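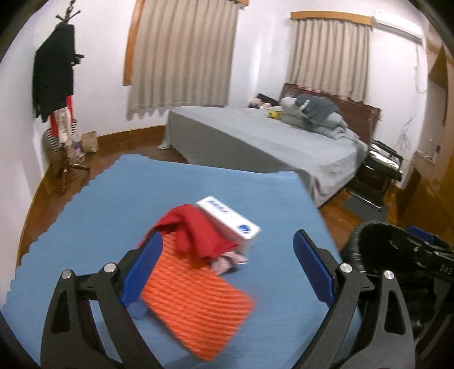 Cloths on the bedroom table, with the bed behind.

Cloths and Small Linens: Frequently Asked Questions

Reading time: 4 minutes

These are the questions guests and new housekeepers ask us most at the Miduston apartments. They cover the cloths kept in each unit, how to sort and fold them, and what to do when one wears out. Lemlem Belay keeps this page up to date. Last changed 15th April.

Why are the cloths different colors?

Each color has its own job. Orange is for dusting and dry wiping in the bedroom and living room. Red is for the bathroom only. Pink stripes are for glasses and mirrors. Dark blue is for the kitchen counter and the stove. The colors are the same in every unit, so a housekeeper who moves from one building to another does not have to learn a new system.

I found cloths of several colors in one pile. Is that a problem?

Not if they are all clean. Clean cloths can be sorted on any flat surface, and the bedroom table is usually the largest one. If you can't tell whether a pile is clean, wash all of it. Red cloths go in a separate load.

Can I sort them on the bed?

Please use the table. Keep the table cover on while you do it and shake it out of the window afterward. Anything that touches the bed before check-in means the sheet has to be changed, and that adds to the Kurtuluş laundry run.

How should I fold a waffle cloth?

Lay it flat first and pull the corners out. Waffle fabric shrinks unevenly and the edges may not line up. That is fine. Fold it in half, then in half again, and stack it with the folded edge facing out. Don't iron it, as the texture goes flat and the cloth stops picking up dust.

What about the thin ones that won't stay folded?

Roll them. Chaltu Chala rolls all of the glass cloths and stands them on end in the drawer. They take up less space that way and you can see how many are left.

What temperature do I wash them at?

Wash at 106 degrees Fahrenheit with half the usual detergent. Do not use fabric softener on any cleaning cloth. It leaves a coating, and you will see streaks on the mirrors. Hang them up to dry or use the low setting on the dryer for 40 minutes.

The red cloths are bleeding color. What should I do?

New red cloths do this for the first few washes. Wash them by themselves until the water runs clear. If a sheet or a table cover has picked up some pink, don't put it in the dryer. Leave it in a bucket of cold water and tell Anwara Hettiarachchi, who has a color remover in the supply closet.

How many cloths do you keep?

We have 235 in use across the apartments and a reserve in the closet. When the reserve gets low we place one order with Stukus for 300 cloths in mixed colors.

When is a cloth too old to use?

Throw it out if it has holes or smells after washing. If it is only faded or stained, put it in the rag bag. Rags go to Amanuel Mersha for the bicycles and the entry doors.

I'm a guest. Do I need to wash the cloths before I leave?

No. Leave used cloths over the side of the tub — please don't put them in the closed hamper wet. Clean ones can stay where they are.

Can I take a cloth home by mistake and mail it back?

It happens a lot. You don't need to mail it. Send us a note so we can replace it before the next guest comes.

We use cookies to remember your language and booking dates. Accept | Settings

Contact: Bereket Yilma, Miduston Apartments office | © Miduston Apartments | Back to top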